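Laundry still a headache for machines, Dresen team says

November 24, 2018 - By Elaheh Dehghan 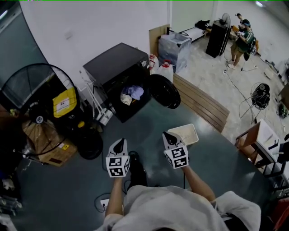 Laundry work on the mat at Dresen, washer door open and clothes hanging out of the drum.

FIRUTTHORPE - Want a robot to do your wash? Keep waiting.

A group at Dresen is teaching machines to empty a washer, using people first. Workers hold a gripper in each hand and do the chore themselves, over and over. The recordings go to the software side. So far 2344 runs are in, roughly 500 of them thrown out for dropped socks, tangles and the like.

"Shirts are OK. Sheets are awful," said Soudabeh Ebrahimi, who heads the laundry work. Wet cloth sticks to the drum and to itself, she said, and no two loads come out the same.

Can a machine do it alone yet? Sort of. In tests this month the arm got a small load into a basket in 13 minutes. A person takes under one. It also shut the door on a sleeve, twice.

Shahab Shahbazi runs a coin laundry in Asdale and went to see a test. Not sold. "I got 900 pounds a week going thru here. Call me when it can find the other sock."

Folding is next, then stain checks, tho Ebrahimi would not give a date for either one. A second round of tests is set for Febuary, with bigger loads and a top-loader added. Shop-floor jobs like bin sorting are futher along, she said.

Asdale laundry owners can ask to watch. Sign up at the Dresen front desk.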